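Pirnik House, ground floor: screens, lamps and other promises

I went round the Pirnik show house in December with a notebook and a low opinion of show houses. The brochure calls it a home "drawn in light". It has 46 numbered stops and I gave up writing at the twelfth, so what follows is a short gallery of the things I stood in front of longest, whether or not I liked them. Entry was free. The tea was not.

The front hall. Painted a grey the leaflet names Andura Stone. It looked like undercoat to me, and the coat hooks are set too high for anyone under six foot.

The Alance bench. Sold as seating for three. Two of us tried it and neither wanted to stay. The price on the tag was 448 pounds, cushion extra.

The study. A desk, a chair, and no socket within reach of either. I asked and was told the socket was "being considered".
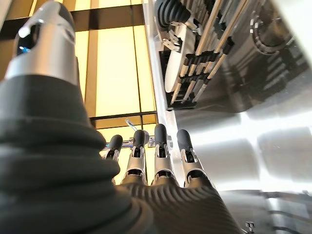 Glowing walls are the fashion and I came ready to dislike them. The trouble with lighting a wall from behind is that it usually makes a room feel like the waiting area of an expensive dentist. I'll admit the pale yellow is warmer than I expected, and the dark brown frames do a lot of the work, cutting the light into rectangles so that it isn't one flat glare. The heavy dark band near the top I could live without. Whether anyone would want all this on while reading or eating soup is another matter, and I have my doubts about dusting the frame lines. The leaflet says nothing on changing a dead lamp behind a panel, which is the first thing I'd want to know.

The Panicker lamp. A standard lamp with a paper shade, shown as the humble option. It gave a better light to read by than anything else in the house. It was also the only thing without a label, and I had to ask twice for the name.

The kitchen corner. Open shelves again. They had 178 pounds' worth of matching jars on them, by the price list, and every jar held dried pasta. I'd like to see these shelves after a winter of frying.

The back window. Sold in the brochure as "the garden aspect". There is a garden, and it does have an aspect, mostly of next door's shed.

The stairs. Handsome, I'll give them that, with a rail that fits the hand properly. The third tread creaks. I went up and down it a few times to be sure.

The visitors' book. Full of "stunning" and "want it all". I wrote that the study needs a socket.

Page last changed March 15, 2020. The upstairs rooms will go on a separate page once I've sorted my notes, which are mostly complaints about the bathroom door.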